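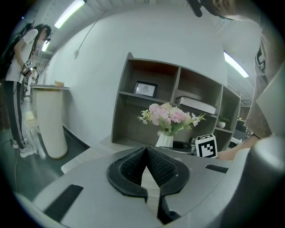 According to one operator on the Stelcombe crew, the rule people fight hardest is the one about stopping. You stop when the fingers slip, you stop when a cable catches your foot, you say so out loud, and you write it down. Everyone agrees with it on day one, the operator told me, and by day three everyone wants to finish the take.

Robotics > Working Practice > Interviews

News Interviews Standards Archive

House rules for hand-held gripper work: a conversation at Stelcombe

I have wanted to write about handling rules for ages, and I had the best possible afternoon for it. The person who wrote Stelcombe's rule book agreed to talk on the condition that I print the rules and leave the name off. Fine by me! The rules are the good part.

The book is four pages long. The first version, written in March, had 54 rules, and it was a flop. "People read the first page and then they guessed," the author told me. "I would ask someone what rule 31 was and they would make up something very sensible that wasn't in there." The current version has 13.

I asked which one comes first. "Floor before hands. You look at where you are going to walk before you pick up a gripper. Your eyes are going to be on the object for the next few minutes, so your feet need to already know." Cables that have to cross a walking path get taped or get moved. If neither can be done, the path changes.

Second is the arm's-length rule, borrowed from Fajardo, where a sister team does similar work with kitchen items. Two people can share a table, but each one calls out before reaching into the other's half. It sounds fussy. I tried it for ten minutes with a vase in the middle and I was calling "reaching" without thinking about it, and I loved how calm it made the whole thing.

Then we got to markers, and my host really lit up. A marker gets wiped and checked for lifted corners before each session, and once the session has begun it stays where it is. "If you bump it, you own up. I don't care about the bump. I care about the 20 minutes of work after the bump that we can't use." Bumped sessions go in the log with a plain note and the time. There are 969 entries in that log now, and the author has read every one of them, some of them twice, "for fun, mostly."

What do they say?

"Tired hands. So many of them come down to tired hands. People write 'dropped it' and then you look at the time and it's the end of a long block." That led to rule eight, which sets a break after every block and makes the person with the log call it. The operator doesn't get a vote. I heard some grumbling about this in the hallway, all of it cheerful.

Grostora, which runs storage and shop layouts on the same model, wanted a rule against reusing the same objects day after day. Stelcombe went a different way. Objects can come back as often as you like, as long as the starting spot is changed and noted. "A flower arrangement is hard. The stems give, the petals snag, it's a lovely problem. Why would I retire it?"

I brought up Toker, the checklist tool that several teams have picked up this year. The author likes it and still keeps paper on the table. "A tablet goes to sleep. Paper with a pencil on it, you can see from across the room whether somebody has ticked the box."

We talked for a good while about bystanders. The rule is short: anyone who walks in gets told what is being recorded before they get past the first table, and they can say no. Visitors sign after that talk, never before it. It's the only rule in the book printed in bold, and the only one that hasn't been reworded since the first draft.

Is anything missing? "Headsets. We have one line on headsets and it says to clean them. I need a proper one on how long you wear it and who checks the strap. I have a draft, it's too long, I keep cutting it." There may be a rule 14 by spring, or rule six may get folded into rule five to make room.

I asked for a copy to take home and got one with pencil marks still in the margins.

Related
Writing a session log other people can read
Fajardo's arm's-length rule, one year in
Paper or Toker? Three teams compare
Asking visitors for consent on a busy floor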